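Build the boring half first

People who start a robot project in a shared workshop usually buy the arm first. I think they should start with the gripper, and with the hours a person has to spend holding it.

At Cendbridge our project, Windelier, has been running since December. We have spent 3,395 dollars, almost all of it on things that have no motors in a shoulder or an elbow. The budget was 3,000. I would overspend in the same place again.

A gripper you hold in your hand shows its faults early. If the housing is awkward or the jaws don't close where you expect, your wrist will tell you in an afternoon. An arm will hide the same fault for weeks, and you will blame the software.

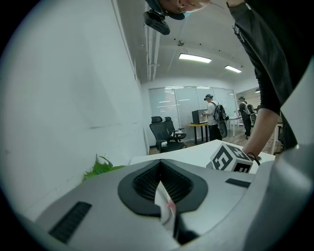
A marker cube on the table, seen from the gripper. Cendbridge workshop.

The other argument for working this way is room. A shared shop is full of other people and their tables. An arm needs a clear area and someone near the stop button. Handheld tools can go in a drawer at the end of the night.

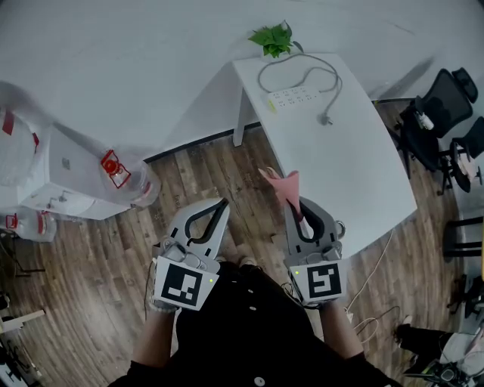 Choice of objects matters more than most builders admit. Wood blocks are easy and teach you very little. A funnel is better. It has a wide end and a narrow end, and you have to decide which one to hold. I would take 50 careful tries with a funnel over any number with a block.

The usual objection is that a person's hands are too good and cover up a bad design. There is something to that. Our answer is a rule that all 7 of us follow: if you had to twist your body to make a grasp work, write it down as a failure.

We will get an arm next. The mounting plate is already drawn, and the jaws will stay as they are.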